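Flerow Equipment Reuse Program
Progress report to the Benavides Fund, second reporting period

Status

Work at the Teventhorpe site continued through the period with no change in scope. The program takes in donated household and office equipment, sorts it, cleans it, and records its condition before release to partner agencies. Intake to date stands at 438 items against a grant target of 600. The remaining intake is scheduled for the next period, with the largest delivery expected in September.

Floor space was the main limit on output. Incoming items were previously held in the same bay as items ready for release, which led to double handling. The bay has been divided and the release side now has its own door. Saturday sessions were dropped after the change and have not been needed again.

Condition records

The first version of the condition record had one line for the outer case and one for working parts. This proved too coarse for molded plastic equipment. Wear on a case tends to collect where surfaces change, and a single grade for the whole item hid it. The record was rewritten to grade each surface separately.
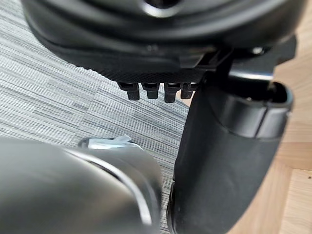 Plastic housings now account for most of the time spent on inspection. The revised procedure starts from the underside, which the earlier procedure left until last. Glossy and matte areas are entered on different lines, as they take different cleaning methods: a curved housing with a glossy sheen above and a textured band along its lower rim gets two entries. Prongs that hang in a row, such as the four short black ones under that housing, are entered one by one from left to right, with length noted where they differ. Brackets are entered with any visible screw heads. Open tubes are graded at the rim first and then along the outer wall. Parts that cannot be identified by function are recorded by shape and position only, and function is left blank until a manual or matching unit is found.

Inspection time per item rose when the new record came into use and has since leveled off. Queries from partner agencies about unlisted wear have dropped. Two agencies have asked for the record in a shorter form, and a one-page version is in draft.

Storage and supplies

Shelving from Dumusen was delivered and installed along the rear wall. One upright was damaged in transit and has been replaced by the supplier at no charge. A stock of 500 item tags was bought under the supplies line. The tags hold well on flat surfaces but lift on textured plastic, and tie-on tags are being used for those items.

Open items

The shelf labels still follow the old intake categories and need to be redone. The replacement sink for the cleaning area is on order. A request to move 5 percent of the transport line to supplies is attached for approval. No other budget changes are requested in this period.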